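Products > Assembly and Teardown > Bench Cells > Uvik Bench Kit

Uvik Bench Kit

Shares 184 | Comments 18

The Uvik is a two-finger gripper package for people who want a single robot arm to do the small, fiddly parts of computer teardown and rebuild. Memory modules, expansion cards, drive caddies, cable plugs – the stuff that takes a person a few seconds and takes an arm a whole afternoon of setup if the fingers are wrong. We've had one running at the Remthorpe shop since January and we like it so much that this page has gotten longer than it should be!

What comes in the box

The gripper body, two sets of fingers (narrow and standard), the flange adapter, a cable with strain relief, and the print files for the starter fixtures. The arm is not included. Neither is the table, but any slotted aluminum worktable will do fine, and if you already own one the mounting bolts probably fit. Check the slot width before you order, because the kit ships with one size of T-nut and swapping them takes a week.

Weight of the gripper with the standard fingers on is 993 grams. Maximum opening is 40 mm, plenty for a memory module or the edge of a card and a bit tight for some drive caddies. Ibsa Wubshet on our bench side has printed wider fingers for those and they hold up well, though we don't sell them yet.

Why we picked memory as the first job

Memory is a wonderful test piece. It's thin, it's light, it has a right way and a wrong way around, and the slot gives you a clear answer when you push. Get the grip a little low and the fingers touch the latches. Get it a little high and the module tips when it meets the slot. Milagros Ayala spent most of her first month on nothing but this, and her settings are the ones now loaded as the defaults (thank you, Milagros).

The default routine opens the latches first, then grips the module by its faces, lifts straight up, and carries it level to the tray. Going the other way it stops above the slot, turns the module, comes down slowly, and only then adds force. You can change the speed of every step. Please leave the last one slow until you trust your fixture.

Lay the tower on its side. Upright cases can be done, and Getachew Hadgu has a routine for them, but with the side panel off and the board facing up the arm gets a clean drop onto the slots and gravity is helping you. Push the case up against a stop so that it lands in the same spot each time. Loose power cables are the other big thing to watch. They love to drift over the board, and a quick tie before you start saves a lot of retries. 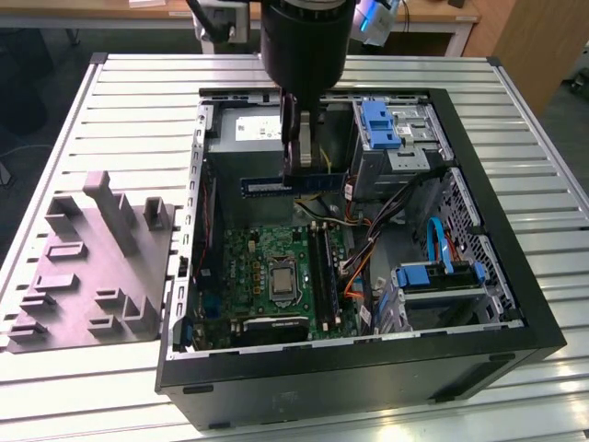 The Mamo fixture set is the add-on we get asked about most. It's a group of printed trays and posts that bolt to the table next to the case and give each part somewhere definite to sit. You get the files, so print it in whatever color you have on the spool. Ours have gone through several versions and Ayantu Feyisa keeps moving the tall tab – every time she does, it gets better.

For control there's the Zoreck plug-in. It handles grip force, finger position and a simple retry count, and it runs alongside the arm's own software. Setup took us one morning, most of it spent looking for the right cable.

Known limits: small screws are out, and so is anything soft. Worn latches can fool the force check, so look at the board yourself the first few times. We'd love a finger camera in the next version.

Spare finger sets are sold in pairs. For arm compatibility questions write to Tsegereda Jemal at the Remthorpe desk, and include your flange pattern and cable length.

Page updated 07/07/2021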